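7 January 2018, sewing room notebook

Heating came on late again so I did the cutting first with my coat on, which is a terrible way to cut fleece. Lost one good piece to a sleeve dragging across the chalk line. Note to self: hang the coat up and just be cold!

Main job today was the Bako pattern, second go. Sneha was right about the neck seam. If you sew the belly panel straight through to the chin it puckers every time, no matter how much you ease it. I unpicked it, moved the notch back 2 mm and basted by hand before going near the machine. Much better. Still a tiny ripple on the left but I can live with that until the seam allowance gets redrawn (Thoa has the master sheet, please don't mark up the copy on the door, it's already the wrong size).

Stuffing: tried the new bag from Mevberg. It's springier than the old stuff and it clumps if you push in big handfuls, so tear it small and go slowly. I used 100 g for the body and it felt mean, like a toy that had been on a diet. Went up from there and stopped weighing, sorry Titilayo. I'll do it properly next time and write down the number.

I keep coming back to where two colors meet on a curve. Clip the inside curve, leave the outside alone, and brush the pile out of the seam with a pin afterwards — it hides a lot of sins.
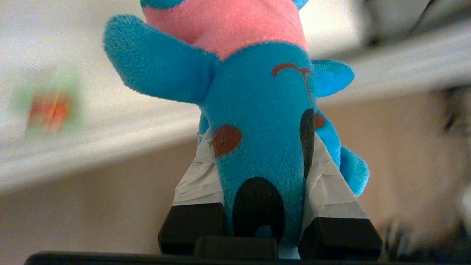
Turquoise and salmon pink, curved join between the two. Short pile.

Short pile is so much easier to keep tidy than the shaggy stuff we had for Falau. I found fluff from that one in my lunch on Friday. If we do another long pile, can we please cut the backing only, with the craft knife, and leave the scissors out of it?

Thread: down to the last spool of the gray. Neusa says the shop does a box of 19 mixed colors but we'd use four of them, so I'd sooner order singles.

Machine is skipping stitches on anything over three layers. Changed the needle, cleaned out the bobbin case (disgusting), rethreaded twice. Slightly better. Aminu, could you look at the timing when you're in?

Still to do: ears for Bumby, both pairs. Redraw the chin notch. Buy chalk.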